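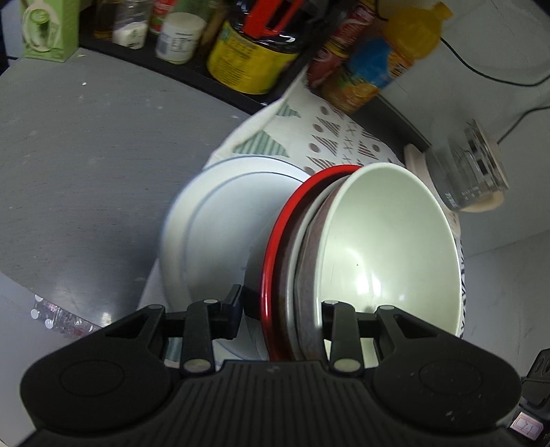
Mixed bowls, end of the table, before the wash-up.

hirkow_64
Looking for a stacking order for mixed bowls. The wide bluish-white one has a broad rim, and the others lean over on their sides whenever they get bunched up. The pale green one is large, the most open of the leaning three. I want a single carry to the sink, 8 meters.

dullwood
Sort by outside diameter at the rim, largest at the bottom. Wall angle matters more than depth. If the walls differ by much, the upper bowl rides on its foot and rocks.

carre_ceramics
Disagree on diameter. Sort by weight. I have a 200 mm bowl that weighs less than my small stoneware ones, and it goes on top every time.

dullwood
On top it overhangs and catches your sleeve. Weight only decides ties.

hirkow_64
Red rim is glossy. Does glaze on glaze need a liner?

carre_ceramics
For storage, yes. Paper towel or felt, one sheet per bowl. For a trip to the sink, no. There are faint scratches inside the green one already. Could be cutlery.

stanley50
Two trips. Also clear the condiments and drinks off the far side first, then bunch the cloth last so the crumbs stay in it.

dullwood
Two trips doesn't answer the question.

stanley50
It does if you own four bowls.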